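Brelari footed serving plate, taupe

The Brelari is a round plate on a low foot, sold singly or in a set of 3. I bought the set from Horgan and have used it since the fall, mostly for steamed buns, dumplings and small cakes.

The surface is wide and flat with almost no slope toward the rim, so a bun sits level anywhere on it. The glaze is a matte taupe, edged with a thin black line, and the foot is dark. Matte glazes tend to show metal marks. After daily use with steel tongs mine has two gray streaks, both of which came off with baking soda paste. 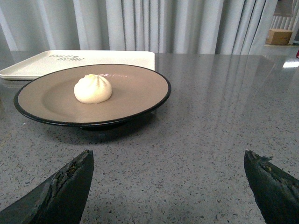

Page last changed: Mar 2, 2020

A single pleated bun leaves most of the surface free. For a plate meant for sharing, that is the right proportion. For one person's snack it is oversized, and the low foot makes it awkward to stack with ordinary dinnerware.

The foot does keep the dish clear of the counter, and fingers fit under the rim easily when lifting. It is narrower than the plate, so pressing down hard near the edge will tip it. Cut cake at the center.

Steamed dough sticks to the glaze if set down straight from the steamer. A square of parchment fixes this. A light coat of oil works too but leaves a film that needs hot water and soap.

I compared it with the Driler coupe plate, which has no foot and a glossy finish. The Driler cleans faster and stacks properly. The Brelari is easier to pick up and has less glare under a ceiling light.

Rating: 3 out of 5. Horgan expects the smaller size in April.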